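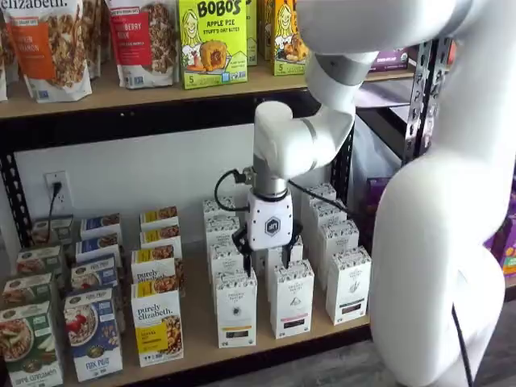 Tea row, lower shelf: the gripper over a box, the kind of close work we use the Ikadel hand controller for.

Ikadel Teaching Kit for Shelf Work

Item 797
Price: $3,099
In stock, ships from our Simthorpe warehouse

If you have ever tried to write out, step by step, how you pick one box out of a tight row without nudging its neighbors, you already know why we are so fond of this kit. Your hands know how to do it perfectly well, and getting it down as a list of positions and angles can eat up a whole afternoon. With the Ikadel you simply do the job once, through the arm, and the arm keeps what you did.

There are two ways to go about it, and most of our customers end up using a bit of both. The first is hand guiding. You hold the grip ring behind the wrist, squeeze the soft switch, and the arm goes light enough to lead wherever you like. It is lovely for the big moves – swinging out from the aisle, coming in under an upper shelf, finding a comfortable height over the products. The second is the hand controller, a small handle you move in the air while the arm follows along at a fraction of your speed. We reach for that one when the fingers have to go down on either side of a box and there isn't much room to spare. You can switch from one to the other in the middle of a recording, and it all stays in one file.

What comes in the carton

Grip ring with soft switch, fitted to the wrist
Hand controller with charging stand
Ikadel recorder box and power supply
Cable set, 3 lengths, with a packet of reusable ties
Printed handbook, and a real person to call if the handbook lets you down

The arm and gripper are sold separately. Please write to us with your model before ordering and we will check the fit for you (it takes us very little time and has saved more than one return!).

A few words on recording a good demonstration

Go slower than feels natural. Stop for a breath over the box before you lower the fingers, and again once they are closed, so that the recorder has a clean place to split the move. Leave some slack in the gripper cables and run the wrist through its full turn before you start. Tall, light cartons such as tea are a good place to learn, though they do tip easily, so bring the fingers down straight and close them gently.

We suggest about 19 demonstrations for each kind of package, with the rows a little different every time. Take boxes from the front and from farther back, and let a few of them sit slightly crooked. A shelf that is too neat makes for a poor teacher.

Our own Grímur Þórarinsdóttir wrote the handbook and still answers most of the setup calls herself. She is very patient, and she will happily stay on the line while you make your first recording.

Goes well with

Joltska soft finger pads, for thin cartons that mark easily
Heydari rolling base, if you would like to move the arm from aisle to aisle

Page updated 02/05/2018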